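Refinishing an old kitchen table – paint or oil?

modavwood_fan
Posted June 8, 2021
I have a pine kitchen table that was in the family before I was. The top is worn through to bare wood at two of the corners. My wife wants it painted white. I want to strip it and oil it. Has anyone done both and can tell me which one holds up with kids eating at it three times a day?

Zinash Mamo
Painted. We did ours in February, two coats of primer and two of a matte enamel. It wipes down fine with dish soap. Give it a full three weeks before you put anything heavy on it. The can said 3 days and I believed the can, and a flower pot took a ring of paint off with it.

drutus571
Oil. Paint on a kitchen table chips, and then you have a chipped table. With oil you rub on more once or twice a year and you're done. I've had mine since my first apartment and it looks better now than when I bought it.

Zinash Mamo
Mine hasn't chipped.

drutus571
It's been four months. Talk to me in four years.

admasu_k
Depends on the pine. If there are a lot of knots, use a shellac primer under white paint or they will bleed through yellow. I skipped that on a bookcase and had to sand the whole thing back. Also check what's on it now. If it's an old house the table may have lead paint under the varnish, so test before you sand anything.

modavwood_fan
Not many knots. No paint that I can see, just a very orange varnish. How do white tops do for stains? We eat a lot of tomato sauce.

jotach
Matte white marks easier than satin, whatever the label says. I run a small craft room and went with matte because I don't like glare under the lights. If I did it over I would go satin.
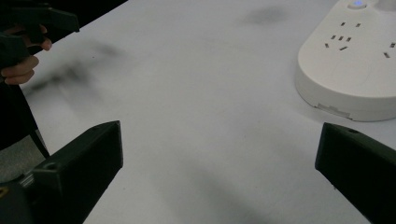

For a kitchen I would also put a water-based clear coat on top. Oil-based poly turns yellow over white, and you will see it within a year. Three thin coats, light sanding between them with 320 grit, and keep the windows shut so dust doesn't land in it.

drutus571
So primer, paint, three coats of clear, and sanding in between. Or one afternoon with a rag and some oil.

Zinash Mamo
You left out stripping the varnish. That took my brother two weekends on a table smaller than this one. Paint only needs a scuff sand.

drutus571
Fair. Stripping is the bad part. Rags too – lay them flat outside to dry, don't ball them up in the trash. They can catch fire.

modavwood_fan
Thanks all. I think we'll do the legs white and strip just the top, and she seems okay with that. What grit do I start with on the varnish?

admasu_k
80, then 120, then 180. Scrape first if it gums up the paper.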